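Ticket: Bolness cell, PC service demos
Subject: Replay drifts on the memory module task
Status: Open, replay fix under test

Opened by the Pruver teleop desk

First, the good news: remote control on this cell feels great now! The handles track the arm smoothly and I can do fine moves I'd never have tried last spring. The trouble starts when Detiveck replays what I recorded. The arm arrives a little early, the fingers close a little late, and small parts end up tilted in the grip. 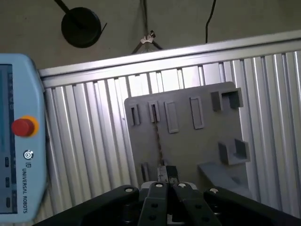
I first noticed the drift on demo 284. Live control was perfect, but the replay of the same demo closed late every time I ran it. Restarting the Sosa bridge helped for a few runs and then the lag crept back.

Reply from support

Thanks for such a clear report! Please try the following on the memory module task and send us the log. Keep the case on its side with the panel off, and leave the gray fixture plate where it is.

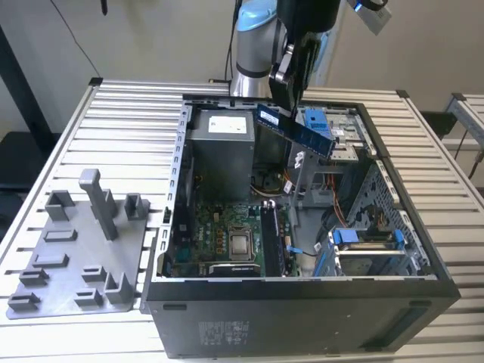
We compared the two streams in your earlier log. Arm positions are stamped when they leave the bridge, but gripper commands are stamped when they reach the recorder. The gap comes to 82 ms on your setup - plenty to spoil a careful grasp.

Update from the teleop desk

That matches what I feel in my hands! I switched both streams to the bridge clock and recorded fresh demos, with slow approaches near the case and a short pause before each close.
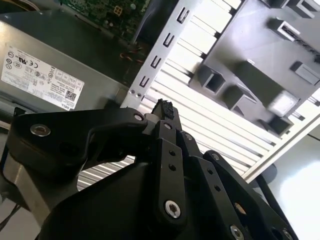
Replay is much closer now. I still see one odd jump when I let go of the clutch pedal and take hold again, so I've attached that log too. It's at sample 1300 if you want to go straight there.

Next steps

1. Install bridge patch 4 and power cycle the handles before recording.
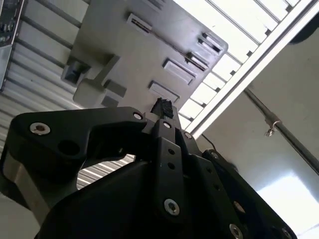
2. Record the clutch release twice, once with the arm still and once while moving.

3. Keep the old demos in their own folder. We'd love to try restamping them, so please don't delete any.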